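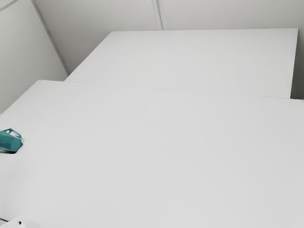 Alasdair wrote in to ask whether I still run on lifting days now that the winter block has started. I do, but less. Until January I'm keeping five short runs a week and two squat sessions, and the long run is down to 9 miles.

Food is the bigger change. I tracked everything through October 2021 and my highest day came to 3422 calories, with no weight gained. I used to panic over a number like that. Czesław has me eating six smaller meals, mostly rice, eggs and potatoes, and my legs feel better on the hills at Curneck.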